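Torel Tabletop Kit - pre-use safety checklist, with comments
Reviewed 9 September 2021. Unit on loan from Sisodia for evaluation.

1. Base clamped, no play when pushed by hand. PASS
2. Emergency stop within reach of the operator. PASS
Comment: cable is short. We had to move the button to the left side of the table.
3. Finger tips clean, no chips, screws tight. PASS
Comment: one screw took a quarter turn. Check again after 63 cycles.
4. Fingers close evenly with no object. PASS
5. Grip force set to the low preset. FAIL, then PASS
Comment: unit shipped on the high preset. The manual covers this on page 14 but the quick start card does not - Sisodia should fix the card.
6. Wrist cable clear of the joint through full travel. PASS
7. Cutlery pick from a plastic container, forks included. PASS WITH COMMENT
Comment: crossed pieces are the hard case. Approach slowly from above and close on the thin metal below the collar. 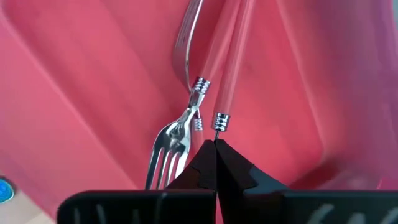

Keep the speed at level 3 or lower for this step. Hands stay out of the container until the arm is parked, even to straighten a fork.
8. Cycle counter recorded. DONE
Comment: reads 3,754, so this is not a new unit. Ask for the service record.
9. Arm parked and power off at end of session. PASS

Result: OK for supervised use. Items 3 and 5 to be rechecked in November, before we decide between this and the Masalex kit.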